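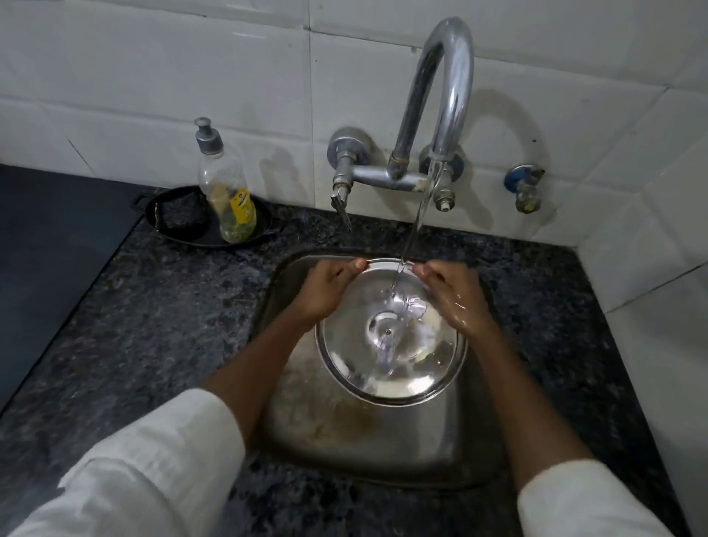
Photo: Hostby / Broltari

Call for participants: household dishwashing by hand

Hostby is looking for adults to take part in a study of how cookware is washed and rinsed by hand in private kitchens. The work is done for Broltari, which is revising its care instructions for stainless steel pots, lids and steamer inserts. Sessions start in April.

The present instructions assume a double sink and a pull-out spray. Many households have neither. We are interested in the ordinary case: one basin, one spout, and a lid or pan that has to be turned by hand under the water. Lids are of particular interest. The area around the knob and the inside of the rim hold detergent longer than the flat part, and people handle them in very different ways.

What participants do

Each participant attends 2 sessions at the Brikska test kitchen. A session lasts 40 minutes. You will wash and rinse a set of used cookware at a single sink, in the order and manner you would use at home. You set the water flow yourself. Staff will not correct your method or comment on it.

The set contains stainless steel saucepans with lids, one frying pan and a colander. Soil is applied beforehand from cooked starch, oil and tomato paste. Dish soap, sponges and a brush are provided. You may bring your own sponge or cloth if you prefer it – please tell us when you apply so that we can note the type.

After each session you fill in a short form on water use, grip and comfort. We measure the volume of water drawn and the detergent left on the rinsed surface. No individual results are published.

Who can apply

You must be 18 or older and wash dishes by hand at least 4 times a week. A dishwasher at home does not exclude you. We are looking for both left-handed and right-handed people, and for users of soft and hard water. If you know that your faucet at home collects limescale, mention it on the form.

You cannot take part if you have open cuts or a skin condition on the hands, or a known allergy to dish soap. Gloves are permitted in the second session only. Rings and watches must be taken off before washing. Sleeves may be worn up or down, as at home, but cuffs may get wet.

The sink height is fixed. Applicants who need a seated position should contact us before applying, as a separate station can be set up on request.

Payment

Participants are paid after the second session, by bank transfer. The rate is stated in the confirmation letter. Travel within the city bus zone is refunded against a ticket. Parking is not.

How to apply

Use the application form at the Brikska front desk or ask for it by mail. State your usual washing days, the material of your sink if you know it, and the type of faucet – wall-mounted, deck-mounted or other. Applications close on 21 February 2025. Places are assigned by household type, so early applications have no advantage. All applicants will receive a written reply.

We use cookies to measure traffic and remember your settings. Accept all | Manage preferences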